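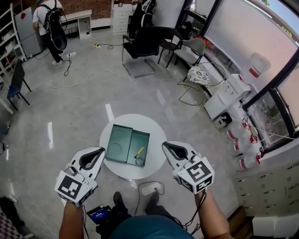 **Changes to the Tool Lending Service at Hemville Library**

2017-05-05

The Hemville Library Board has approved revised terms for the tool lending service, which has operated from the Olmedo Street branch since December. In that period 341 loans were recorded, most of them to households in the Takau and Inholm districts.

Under the revised terms, the standard loan period is extended from 7 days to 9. A loan may be renewed once, by telephone or at the desk, provided that no other cardholder has placed a hold on the item. Members may have two items on loan at a time. Kits that share a single catalog number count as one item and must be returned complete.

Borrowers must be at least 18 years of age and hold a library card in good standing. A signed liability form is required before the first loan and remains valid until the card expires. Forms signed under the earlier terms do not need to be replaced.

Tools may not be left in the book drop at any branch. Items borrowed from Olmedo Street must be returned there during staffed hours. Damage should be reported at the time of return; no charge is made for ordinary wear.

Residents who wish to donate hand tools are asked to write first to Aurelio Lorente, Head of Circulation, with a short list of the items offered. Gasoline-powered equipment cannot be accepted.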